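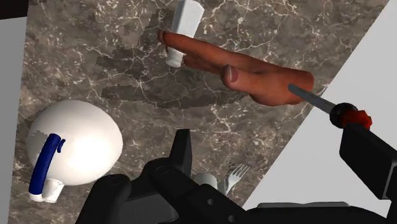
Simulated kitchen counter, gripper view, with a fork, a knife and a white bottle in reach.

Planning and budget FAQ: kitchen handling cells

For schools, canteens and small food businesses pricing a first arm. Updated in January, more answers as we get to them.

Do we have to buy the arm first?
No. Start in simulation. Most sites that come to Kullico do a sim phase, then decide. Cheaper to find out on a screen that your counter is too deep.

What does the sim phase cost?
$2,000 flat. Covers one counter layout, your own item list, and 4 tasks. Extra tasks are $100 each. Changes to the layout after sign off get quoted separately, so measure twice please.

What do I need to send you?
Counter height and depth. Where the walls are. Photos of the items you want handled. Outlet locations. Ceiling height only if you're thinking of an overhead mount. Rough sketches ok, phone pics of sketches also ok.

Does the counter surface matter?
For the cameras, yes. Busy stone with lots of veins is harder to read than plain steel, so we put marble in the sim for anyone who has it. Tell us early. A site that switched surface halfway thru had to redo the vision tests and pay for them.

Which items are worth putting on the list?
The ones staff touch all day. Flatware, bottles, anything with a handle. Thin things lying flat are the slow ones, budget time there. Skip the once a month stuff.

What about knives?
List them seperately. Knives need their own risk check and usually their own rules about when a person can reach in. Some buyers drop knives from phase one altogether and that's fine, nothing else in the quote changes.

Can people work at the same counter?
Depends on the arm, the speed, the tool and what it's holding. We put a hand in the sim so reach and overlap get looked at before anyone spends money on hardware. It does not replace the on-site safety assessment. Put a line in your budget for that, your insurer will ask.

Is the gripper included with the arm?
Not with the Uvden arm, no. Gripper is a separate line. Basic two-finger kit is $949, spare finger pads not included. Get spares. They wear.

Can we use a gripper we already own?
Maybe. Send the model number and the bolt pattern. If there's no 3D file for it we have to draw one, and that counts as an extra task.

What do people forget to budget for?
Staff time, mostly. Someone on your side has to answer questions during the sim phase and be around for install. Then: mounting plate, cable run, cleaning covers, a spot for the controller that doesn't get splashed. Freight too if you're outside the Paredes delivery area.

Rent or buy?
Rent if your not sure about volume. We take part of the rent off the price if you buy later, ask for the current terms because they change.

How long does it all take?
Sim phase is 4 weeks from when we have your measurements. Hardware lead times move around, check before you promise a date to anyone.

Do we keep the sim files?
Yes. Scene, item models, test results. Opens in the free viewer. If you go with another supplier take them with you.

Who do we call with a question not on this page?
Use the quote form, pick "planning" from the list. Phones are 9 to noon.

Related
Uvden arm: mounting and clearance sheet
Gripper finger pads, when to replace
Skovska bakery: what the first year cost
Measuring your counter (printable)
Rental terms
Paredes delivery area and freight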